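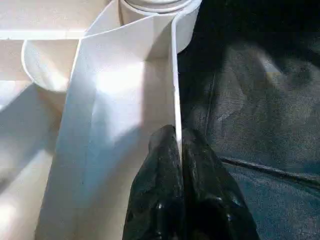
White and dark: a pale panel next to dark fabric.

In defense of light furniture

I moved out of a third-floor apartment on Alen Street in January, down a staircase with two tight turns, and the thing that gave us the most trouble was a walnut sideboard I inherited from an aunt. The movers wanted 245 dollars extra for it once they saw the stairs. I paid. It now stands in a hallway in Pakutance where it holds napkins we don't use and a drawer of takeout menus from the old neighborhood.

The rest of what we owned was the other kind of furniture. Plastic chairs, a laundry bin made of cloth hung on a tube frame, a clothes rail, a shelf unit that comes apart into panels and posts. My brother-in-law and I carried all of that down ourselves in the evening, and it was back together in the new place before midnight.

I have been thinking since then about why I spent so many years feeling slightly embarrassed by the second group and proud of the first.

There is a standard argument against light furniture, and I have made it myself at dinner. It is cheap. It doesn't last. You buy it three times and in the end you've paid for the good one. You should save up and buy a real chair, a real hamper, a real bookcase, and hand it down. The argument sounds responsible, and for a person who owns a house and plans to die in it I think it is mostly right.

I have lived at 17 addresses. That includes two dorm rooms and a summer in somebody's finished basement, but I carried furniture into all of them. At that rate the question of what lasts looks different. A heavy oak bookcase lasts very well in the corner where it was put. Move it six or seven times and the back panel pulls loose, a foot snaps, and the veneer goes at the corners. Then it's in an alley with a sign on it. I've left two that way. The plastic chairs from the same years are still here. One has a scorch mark from a camping stove, and I sit on it to put my boots on.

We weighed the contents of the new apartment, or my wife did, for a shipping quote we ended up not using. All the furniture that comes apart or folds, every piece of it, came to 50 kilos. The sideboard wasn't on the list. She took one look and said she wasn't getting that onto a bathroom scale.

What people really dislike, I think, is the look. White tube, white plastic, white cloth. It reads as temporary. It reads as a student room or the back of a clinic. I'll grant that it does not photograph well in front of a brick wall, and that dust shows in the ribs on the underside of a molded seat. But look at how it behaves in a room where things are being moved in and out and half the stuff is still under plastic sheeting. The light pieces can be used right away. You can hang the bin and start throwing things into it while everything else waits.

A cloth bin is the best example I know. It is a bag and four corners. When it's full it sags, and when it's empty it sags a little less. The cloth comes off and goes in the wash, which can't be said of the wicker hamper my mother kept for thirty years and which shed splinters into our socks the whole time. If a post goes you replace the post. The whole idea depends on somebody still selling the post, and I'll come to that.

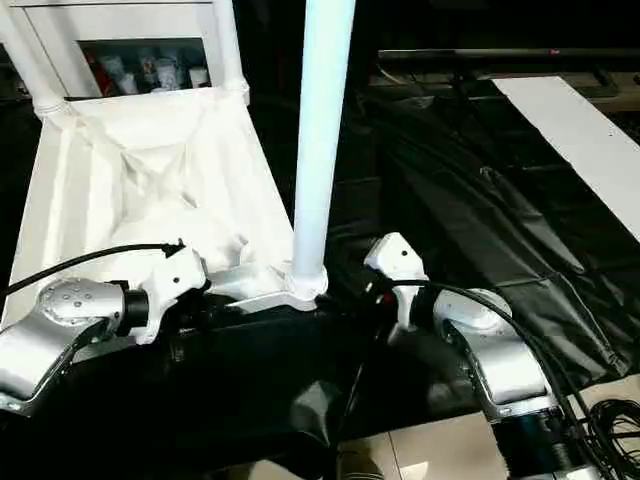

Radwa Metwally wrote to me after an earlier version of this ran in our building newsletter, and she disagreed with nearly all of it. Her view is that light furniture makes people careless. If a shelf goes up in twenty minutes, she says, you put it up anywhere, you put anything on it, and you never decide where you live. She bought one good table when she was 26 and built every home after that from the table outward. She also says a cloth bin is a place to hide laundry from yourself.

I like that letter and have read it several times. She's right that a heavy thing makes you decide. I just don't think everybody is in a position to decide, and I don't think the furniture should punish the ones who aren't. The two years after our daughter was born we rearranged the main room every few months. The crib moved away from the radiator, then the desk went where the crib was, then the desk left altogether and we ate dinner off a board across two low shelves for most of a spring. With her good table in that room one of us would have slept in the tub.

As for hiding laundry, yes, guilty.

Where I part company with the light furniture makers is on fit and on parts. I own a clothes rail from Drandora, the narrow one, and it is a decent object for the price. It came in one flat carton with the posts rolled in black cloth, and it had no spare connectors. The connectors are the piece that breaks. Everyone who has owned one knows it: the tube is fine, the bar is fine, the little corner that takes all the twisting goes white at the edge and then it goes. I asked the store for two and was told to buy another rail. So now I have a rail and a third of a rail.

Nägeli does this better, at least on the shelves. Their posts push together without tools and the panels drop in, and when I cracked a panel (I stood on it, that one's mine) I ordered a single panel and it arrived in an envelope that was too big for the mailbox and too small for the panel. It works. The shelf cost more to begin with, and I'd say it was worth paying, though I wouldn't have said so at 22.

So my complaint is narrower than the usual one. Make it light, make it plain, make it white if you have to, and then sell me the corner. A chair with a leg that can't be replaced has a life as long as the leg. A bin with a frame that comes apart should come apart more than once, and the posts should be marked so that a tired person at eleven at night can tell the long ones from the slightly less long ones. I have put the wrong post in the wrong hole on every single piece I own. The difference on the Drandora rail is the width of my thumb, and there's no mark on either end. 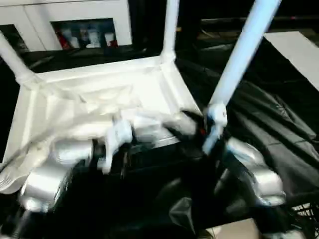
The other thing I'd ask for is an underside that somebody has thought about. Most of the time you spend getting acquainted with a chair, you spend with it on its back. You turn it over to put on the feet, to wipe it down, to find out why it rocks, to carry it through a door legs first. On a good cheap chair the ribs are rounded where your fingers go and the recesses drain if you leave it out in the rain. On a bad one there's a line of sharp plastic left over from the mold, and you find it with the side of your hand. It takes a minute with a utility knife to clean that up. I do it to every new one and I shouldn't have to.

Turning chairs over is a habit I picked up from a restaurant job, and I recommend it in stores. Ignore the seat and the color. Flip it, press on the inside of the seat with your palm, then take hold of one leg down where it joins and try to move it. If the leg gives before the seat does, put it back. You'll get looks. I've done this in shops where the chair on the floor was 615 dollars, and the joint was no better than on the stack outside the hardware store.

I don't want to oversell any of this. Light furniture tips when a child climbs it, and anything taller than she is should be strapped to the wall. White plastic goes yellow near a south window. Cloth bins hold smells. And if you pile books on a shelf made of tubes it will bow, slowly, and you will stop noticing until a guest mentions it. Books are the one place where I gave in and had something solid built, and I'm aware that it will stay behind when we go.

But we will go. The lease is for two years, and my wife's job has moved us before with six weeks' notice. When people tell me to buy things for life I want to ask which part of it they mean. The part I'm in now has a lot of stairs. I would like to own chairs I can carry two at a time, a bin that folds flat under a bed, and shelves that go from the kitchen to the bathroom on the same afternoon we find out the kitchen has a pantry after all.

My advice to anyone setting up a first place is to buy the mattress properly and buy everything else so that one person can lift it. Keep the hardware in a jar with a lid, and write on the lid. Keep one blanket or old cloth for laying parts on – dark is better, you can see white pieces against it, and the small ones don't roll. Mark the posts yourself with a pencil the first time you get them right. Put the directions in the jar too, folded small, even if you're sure you won't need them.
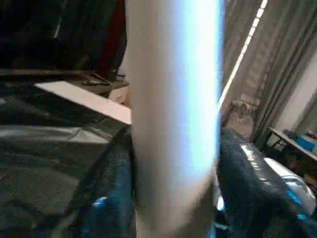

Upright white tube, with a crumpled dark cover and a pale board to the left.

The sideboard, meanwhile, is for sale. It's solid, it's handsome, and the buyer has to come and get it. Two people have been to look. Both of them opened the drawers, said it was beautiful, and asked whether it came apart.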